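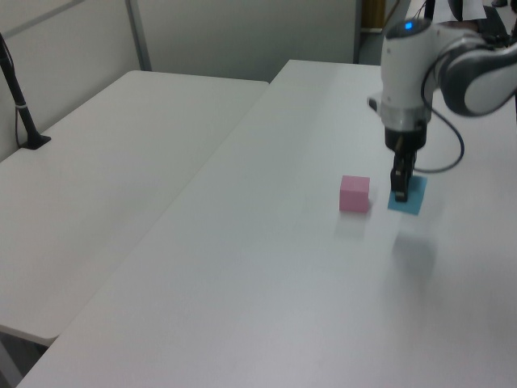 The arm at work in the Plustunis test room, with a blue sheet under the gripper and a pink cube beside it.

I have a confession to make before we start. I hate folding. I don't mind hoovering, I quite like washing up (radio on, window open), but put a basket of clean laundry in front of me and I will find something else to do until bedtime. So when I was offered an hour with Haruto Matsuda, who runs the handling work at Plustunis, I had one question ready and everything else was padding.

When can I have a robot that folds my pillowcases?

He laughed, which I took as a bad sign.

"You want the date?" he said. "I can give you a date, but I'd be making it up. My mother asks me the same thing, only with her it's fitted sheets, and I tell her to choose another son."

Matsuda came to chores by way of factories. He spent years at Stamatopoulos, fitting arms to packing lines, and he says that was the easy life. "In a packing hall, the box comes to you. Same box, same place, same way up, all day long. If it's the wrong way up you go and shout at whoever designed the chute. In a kitchen, who do I shout at? The toddler?"

The test room is a good deal calmer than any kitchen I've cooked in. White tables, pale walls, lots of even light. I asked him whether that wasn't cheating a bit, and he was very good-humoured about it.

"Of course it's cheating! You learn to swim in the shallow end. I've got a cube and I've got a thin flat thing, and those two already give me plenty to be going on with. The cube is lovely. It has sides. You come down, you close, you've got it. It keeps its shape while you're thinking. If you put it down, it's still a cube."

And the flat thing?

"The flat thing is your pillowcase," he said. "Well, it's your pillowcase's little cousin. Where do you hold it? There's no side to grab. You come down too high and you close on air. You come down too low and you're pressing the fingers into the table, and then either the arm stops itself or you've bought new fingers. We're talking about a tiny gap between those two. You do it at home by feel, and you don't know you're doing it."

I tried it on his desk with a sheet of paper, using just a finger and thumb, straight down, no sliding it to the edge first. It's annoyingly hard. (Try it. I ended up using a fingernail, and Matsuda pointed out that his grippers don't have those.)

Down the corridor I met Montserrat Robles, who looks after the side of things that she calls "the boring shop". She works with retailers who want help with shelves and stockrooms, and she's a lot more cheerful about dates than Matsuda is. Her view is that shops will get there well before houses do, and she doesn't think it'll be close.

"Tins, jars, cartons, yes," she told me. "I'd be comfortable putting an arm on that now, at night, with the doors shut. Bags of salad, no. Anything in a net, no. Oranges in a net are my enemy." She keeps a list of products from one customer's stockroom, 1178 of them, and next to each one she's put a mark for yes, no or maybe. I asked how many were maybe. "Too many," she said, and turned the page over so I couldn't see.

What does she say to people who stack those shelves for a living and might not be delighted to hear any of this?

"I say come and watch it for a morning. They go away feeling much better about themselves." She thought about it a bit more. "I don't want to be glib, though. The heavy lifting at three in the morning, I'd be glad to see the back of. The rest of the job is knowing where things go and noticing when something's wrong, and I haven't got a machine that notices. I've got one that can be told."

That word, told, came up again when I got back to Matsuda. Plustunis has spent the past two years on a system called Gimlow, which is meant to let someone show an arm a job by hand and have it pick up the gist. I'd imagined you'd fold one tea towel in front of it and off it would go. Not quite. He reckons on nearly a fortnight for a job he'd call simple, and then you change the tablecloth and it gets worse again.

"People see a video of it going right and they think, oh, it's finished," he said. "I'd like them to see the other ones. I've got a folder of those. It's very soothing."

I asked what he'd trust a machine with in his own home today. He has a robot vacuum, which he says he follows about like an anxious parent. He'd trust an arm to clear plastic cups from a table, provided the table was bolted down and he was in the room. Wine glasses, no. Laundry, into the drum perhaps, out of the drum never, "because it all comes out as one animal".

And ironing?

"Please," he said. "You want me to give it something hot?"

So I went home and folded the pillowcases myself. I paid attention this time, and I do pinch and slide and give the cloth a little flick, all without looking. I've asked Matsuda to ring me when Gimlow can manage the flick. He's promised he will, right after he rings his mother.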